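2 November 2021
Posted by Tsion Shiferaw

So I finally did it, I cut the tableware shelf down to almost nothing, and I'm so happy with it!

Back in January I counted 35 plates (35! for a household of two!) and most of them were chipped or from sets I never liked. Now we're down to 12 pieces total. The rest went in two boxes to the thrift store on Staniforth, where I nearly bought a gravy boat on the way out. I didn't. Please clap.

The keepers are all plain white or plain black. I had my eye on the Balia set with the speckled glaze, but it was way over budget, and plain stuff is so easy to match when something breaks. A white plate shows off whatever you put on it, even if it's just a couple of crackers, and matte black next to pale wood makes me want to sit down and eat something.

My one rule now is that a plate has to look good on a bare table. No runner, no placemat.
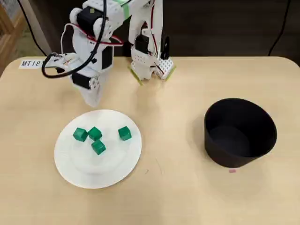
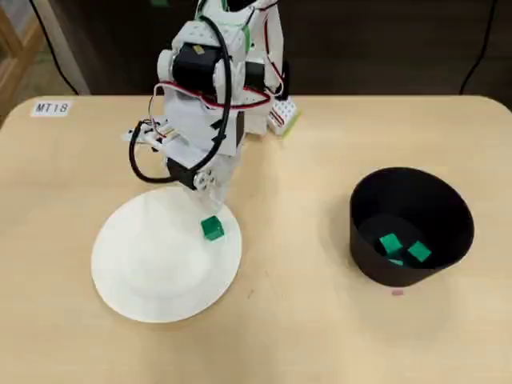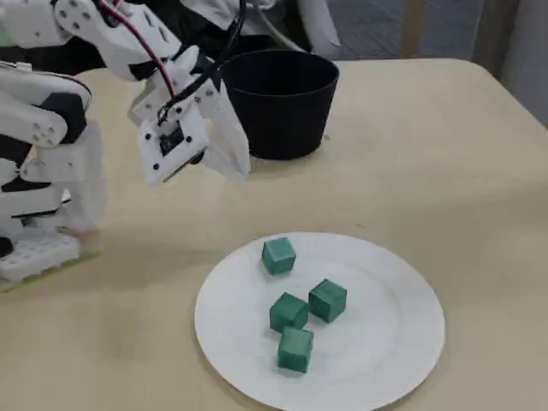
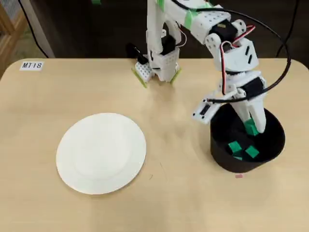
A round white plate on a pale tabletop, my favorite look right now.

Comments

Sheila Catterall: Only 12?? I'd be doing dishes all day long. Love the plain white though.

Tsion Shiferaw: Ha, we are! Small sink loads, I don't mind it.

Recent posts
Soup weather at last
My Skidesberg bookcase, one year in
25 things I took out of the hall closet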